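Gatville Puts Its Nap Question to the Voters

August 21, 2007

GATVILLE – The public library's reading lounge will stay open through the fall, sofas included, after the town council voted Tuesday's agenda item down to a single sentence and then went home early.

The sentence reads, in full, "Patrons may rest their eyes." It replaces a proposed ordinance that ran to 21 pages and would have made it a finable offense to sleep in a municipal building, with an exemption for council meetings that one member insisted was a typing error.

The trouble began in February, when the library finished its move out of the old feed store and into the former Hapeta Savings branch on Mill Street. The savings bank had left behind a vault, a drive-through window and more floor space than the book collection could decently cover. The library filled the difference with soft furniture, and the town responded by lying down on it.

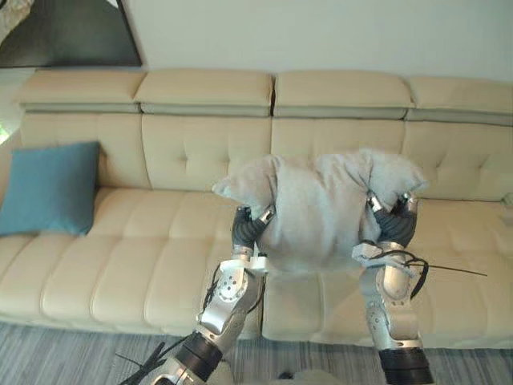

Light gray pillow, cream leather sofa: comfort was at the center of the summer's debate.

By June the lounge had regulars. Complaints followed, most of them about snoring and a few about shoes. A petition to bring back upright chairs collected 238 signatures, a respectable showing in a town of 2376, although the clerk struck several that had been signed "Gatville Resident" in the same green ink.

A rival petition, asking that the lounge be left alone, was kept on a table inside the lounge. It did poorly. Supporters blamed the distance between the table and the sofas.

The council took up the matter in July and did what it generally does, and asked what Cidwood had done. Cidwood, it learned, closes its library at noon. Brestonham was also consulted. Brestonham has a rule against sleeping in the library and a bench outside the library where people sleep, and its town manager wrote back to say the arrangement had worked well for everyone except the people trying to get past the bench.

Public comment at this week's hearing lasted most of two hours. A retired mail carrier argued that reading and dozing have always been the same activity at different speeds. A father of four asked whether the lounge could be reserved. The high school's debate coach spoke against the sofas on principle, went over his time, and was gaveled down while listing the great books that had been written by people sitting on hard chairs. 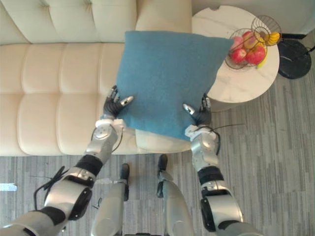

Katia De Luca told the council she had read more in the past five months than in the ten years before that, and if she had missed a chapter here and there with her eyes shut, she did not see how that was the town's business. She added that the old building had metal folding chairs and she had never once finished a magazine in it.

That drew applause, which woke at least one person in the back row.

Circulation figures gave both sides something to wave. Checkouts are up since the move, and so are overdue books, which the library attributes to patrons settling in with a novel and then taking it home without stopping at the desk. Fines collected so far this year would pay for the new drapes, if the town had ordered new drapes. It ordered a second book drop, to be installed at the drive-through window. The pneumatic tube will remain out of service until somebody finds the other canister.

Money came up briefly. The original ordinance set the fine for a first nap at 40 dollars, a sum nobody on the council would admit to having suggested. The police chief, asked how he planned to enforce it, said he supposed an officer would have to wait until the person was fully asleep and then wake them up to say so. He did not look eager.

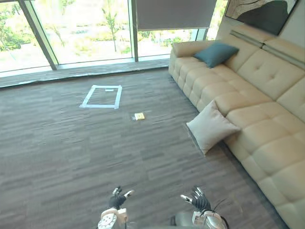
Under the version that passed, staff may speak to anyone whose snoring can be heard from the children's room, and may do so only once an hour. Shoes are to be kept off the upholstery. Pillows brought from home are allowed, over the objection of the council president, who said she could see where that was heading and wished it noted in the minutes. It was noted.

The library director thanked the council and said she would have a sign made. The wording is settled, but its placement has been referred to the parks department for reasons that were not explained, and the parks department does not meet again until October.

In other business, the council tabled the leash law, approved the purchase of road salt, and agreed to answer a letter from Brestonham asking whether Gatville would like a bench.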